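Parts storage and returns: frequently asked questions

Applies to the Kunholm store room. Maintained by Phong Khúc. Last revised in January.

What is the store room for?

It holds loose components, part-built assemblies and packaging for the Drorkik and Ruchti product lines. Finished goods go to the Unditden building and are not covered on this page.

How are the shelves divided?

Each bay is split by level. The upper shelf takes moulded parts and trays. The lower shelf takes small parts laid out singly: pads, square components, brackets and fittings. Boxes of unopened stock are stacked against the wall and stay sealed until the lower shelf needs refilling.

Why are small parts laid out on the shelf and not kept in tubs?

Parts in a tub get mixed and are issued in the wrong version. Laid flat and spaced apart, a wrong part shows up before it leaves the room. Lay out one kit at a time. Surplus goes back into its original box with the label facing outwards.
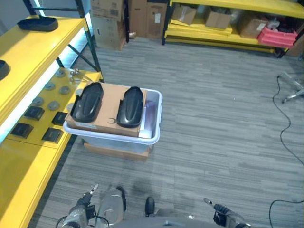 Can I use a bin as a work surface?

Yes, for sorting and pairing only. Bins have an open top and the contents must not carry the load, so the panel has to span the rim on both sides. A flat piece of cardboard across the top is enough for light items such as a pair of black foot plates, and it keeps the moulded faces off hard surfaces. Do not press, drill or screw anything on it. Remove the panel when you have finished.

How should left and right parts be stored?

In pairs, same way up, with the toe ends pointing in the same direction. Do not nest one inside the other. The raised rim marks the part beneath it, and marked parts are rejected at final check. If you have one half of a pair, put a note with it and tell Ye-seo Seo.

What is the load limit?

190 kg per bay, evenly spread. The limit includes boxes. Heavy items go on the lowest shelf. Nothing goes on top of a bin apart from the panel described above.

May I stand bins directly on the carpet?

For the length of a job, yes. For longer storage, put a flattened or low box underneath, which makes the bin easier to slide out and stops grit collecting around the base.
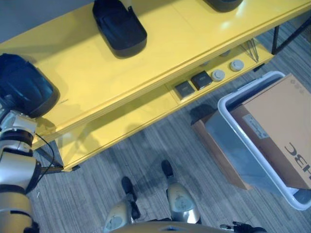
How much space should be left between parts?

Enough to pick up one part without touching the next. Keep rows parallel to the front edge of the shelf, with nothing overhanging. Thin rods and wires are bundled and kept at one end of the row, where they will not roll into the pads.

How do I clean the shelves?

Use a dry microfibre cloth. For marks, use a cloth dampened with water and wipe dry before putting parts back. Solvent dulls the gloss finish and leaves a residue that transfers to the pads.

How do I return unused parts?

Fill in form 1158 and leave it with the parts on the lower shelf of the bay they came from. Returns are checked every 2 hours until the room closes. Batches of more than 12 pieces should be boxed first.

What if a part is not on the list?

Leave it on the upper shelf with a note giving the product line and your name. Unidentified parts are reviewed at the end of each month. Questions about part numbers go to Ye-seo Seo; questions about bays, bins or load limits go to Phong Khúc.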